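Progress report to the Quansah Fund
Project: house rules for two-armed robot work on a shared bench
Written by Tươi Đinh, Brotow workshop
05/03/2022

Hello all, and sorry this one is longer than the last. Pascal Courtois told me at our catch-up that you'd rather have too much than too little, so I've taken him at his word!

The short version is that the rulebook is written, the bench team is working from it, and I'd like to talk to you about moving some money before July. The longer version follows.

Where we've got to

When you gave us the grant we had a lot of good habits and hardly any of them on paper. Everyone knew you cleared the table before you homed the arms, but ask three of us what "clear" meant and you'd have got three answers (mine being the fussiest). We now have 20 rules, down from a first draft that was so long I couldn't get through it myself without a cup of tea in the middle. They live in a folder on the wall by the bench and in Cander, our logging tool, where you have to tick through the start-up ones before it'll let you open a session.

Most of the work since my last report has gone into the part on kitchen tasks. We picked kitchen things on purpose, as pans and plates are awkward in all the ways we care about. They have rims, they have handles that poke out into somebody else's space, and they slide if you nudge them. We had a rule saying "grip objects securely", and I'm embarrassed to say I wrote it. It's no use to anyone. It now says which part of the object you're allowed to take hold of, how slowly the fingers close, and what the other arm may do in the meantime.

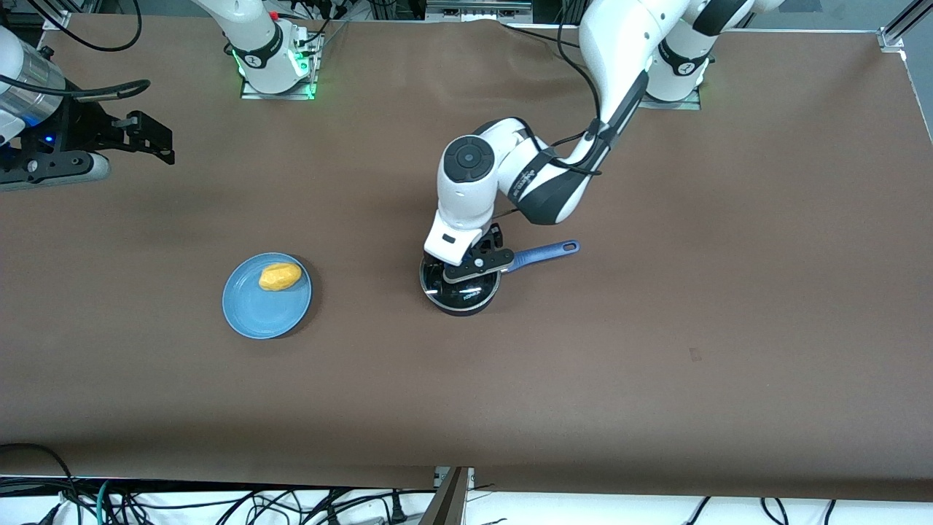
The one-arm-at-a-time rule caused the most argument. Pascal wanted the second arm parked well back whenever the first one has hold of something. The bench team said that would make half our tasks impossible, and they were right too. We settled on this: the second arm may stay over the table with its fingers open, but it may not start a move until the operator has said out loud what it's going to do. Saying it out loud felt daft for the first week. Now people do it without thinking, and I've caught myself doing it at home with the kettle.

What we've learned from the log

We've put 866 sessions through Cander under the new rules. We stopped 8 of them early, and I've read the notes on every one. No one was hurt and nothing got broken. Mostly it was cables. The arms drag a fair bit of cable about with them and our old rule only said to "check" it, so people glanced at it and carried on. The new wording asks you to move each arm slowly through its full reach before the session and watch the cable the whole way. It's dull and it takes ages, and I'm keeping it in.

The other thing was handles. If a handle points towards the gap between the arms, the second arm has to go round it, and going round things is where operators get hurried. So handles now point away from the middle of the table at the start of every session. I wish we'd thought of it sooner, it's such a small thing.

I also had a go at the rule for ending a session. Before, you could log a task as finished as soon as the fingers opened. Now the operator has to look at the wrist view and check that the object is where the task sheet says it should be, with the fingers fully open and clear of it, before pressing the button. If the sheet says "on the plate" then touching the rim is fine, hanging over the rim isn't.
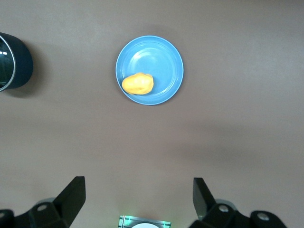
What hasn't gone so well

Training is behind. I'd hoped to have everyone signed off by now and we still have 2 operators to go, both on evenings, when I'm not usually in. I've asked Pascal to cover those and he's said yes (thank you, Pascal).

The outside review is also late, and that one's my fault. Zostance agreed to read the rules against their own practice and I sent them the wrong draft. They were very nice about it. They have the right one now and I'll forward their comments to you as they come, warts and all.

What I'd like from you

Could we move what's left in the travel line over to training? We haven't needed the trips, and a few paid evening hours would get us caught up. I'd also be glad of a yes or no on sharing the rulebook with other workshops. We've had people asking, and I've been telling them to wait until I'd spoken to you.

Next report will be in July. If you'd like to come and see a session before then, just ring me and I'll put you down for one. Mornings are best.

Tươi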